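Workshop notebook, Wetbridge assembly hall
13/11/2022, Sunday, written at home from my paper notes 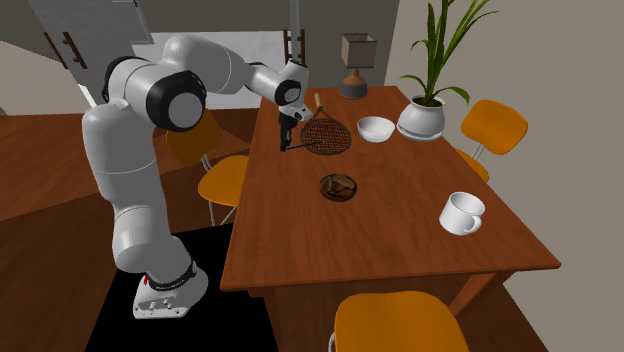

Arm and table, simulated view. Gripper pointing down at the left part of the table.

Subject: kitting of the valve block for the Limimitz pump, first full week.

Until now we picked all parts of the valve block from the open shelves, one part after another, and the person on the bench walked for each missing thing. From Monday we tried prepared kits. One kit is one tray, with everything for one block: the body, the two covers, springs, seals, screws in a small bag. Complete list is 17 positions. The seals are in a closed bag of their own, as Norbert wished.

We built 61 blocks in the week. I had planned 60, so I am satisfied with this, but I must write that two of them came back from the leak test and are not finished. They wait on the grey shelf with a paper tag. Please do not take screws from them.

What went well. The bench stays tidy, and when a tray is empty the block is complete. On Wednesday a spring was left over in the tray, and we opened the block again at once and found the place where it was missing. In the old way this spring would have gone back into the box and we would have learned it at the leak test, or later from the customer.

What went less well. The preparing of kits takes more time than I wrote in the plan. I counted with one person for the morning only. In fact it was the morning and a good part of the afternoon, mainly because of the small screws, which come from Cisternas in big mixed cartons with the bags not always closed. Norbert Ďurica began to weigh them instead of counting, and this is quicker, but our scale is not very sure with so few pieces. He put ten in the pan several times and the reading was not the same each time. For the moment we count by hand.

Second problem is the trays. They are all the same colour, and the left-hand and the right-hand block differ only in one cover. On Thursday afternoon we had a right-hand cover in a left-hand kit. It was noticed at the bench, before the screws were tightened. I have asked for a second colour of tray. Until they arrive we write L or R with the thick marker on a piece of tape, on the short side, where one sees it when the trays are stacked.

Third, the torque driver. The first value in the sheet is for the old screws with zinc coating. The new ones are coated differently and I am not certain that the value is still right. Both blocks from the leak test leak at the same corner, next to the third screw, so perhaps it is connected, perhaps also it is the seal seat. I will not change the value in the sheet before we have measured. Who has time, please cut open the seal packet from the same delivery and compare the thickness with the old stock.

Cluven asked by telephone if we could deliver the blocks to them with the connecting pipe already mounted. Then they would have one part on stock and not three, and one order. I understand the wish, but the pipe sticks out of the box we use now and I am afraid for the thread in the transport. I told them we look at it and answer in December. It needs a different box, a protection cap for the thread, and one more line in the test sheet, because the leak test must then be made with the pipe on. Norbert thinks our test fixture can be turned by a quarter and the pipe will have enough room. I have my doubts about the clamp handle. We try it with a scrap block.

To do next week:
Open the two leaking blocks, take notes of the seal seat before cleaning anything.
Measure torque on the new screws, a few pieces from each carton.
Write to Cisternas about the open bags.
Tape on all trays, L and R.
Empty trays go back to the kitting table, please, and do not stay under the bench.
Correct the hours in the plan, whole day for kitting.
Pipe and fixture, try with Norbert after lunch on Tuesday.

The key for the seal cupboard hangs now behind the door, on the upper hook.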